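Worklow lab notes, week 4: looking after the hand-held gripper

Okay, so last time we got the Skana gripper out of its case and I promised I'd write down how I set it up each morning. Attila Vörös wrote the original sheet and I've mostly just added to it.

Start with the vents. Brush them, and the mesh too (soft brush, please, no compressed air!). Then plug in and wait for the status page to load. Ours is unit 2272, so if you see another number you're talking to someone else's gripper.

Next comes the marker check. Hold the card flat, tilt it slowly, and keep going until the log shows 200 good detections. It can take up to 80 seconds and your arm will complain. If the count stalls, wipe the lens and start over before you touch any settings. I once spent a whole afternoon in March re-tuning exposure over a thumbprint.

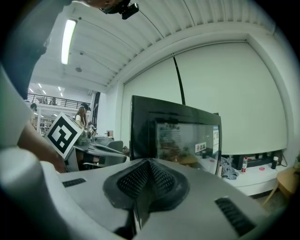
Fig. 3. Marker card held up over the gripper, tilted.

Write the result in the Azimi log with your initials. At 3000 cycles the finger pads get swapped, and we'll do that together next session, so bring the small hex keys.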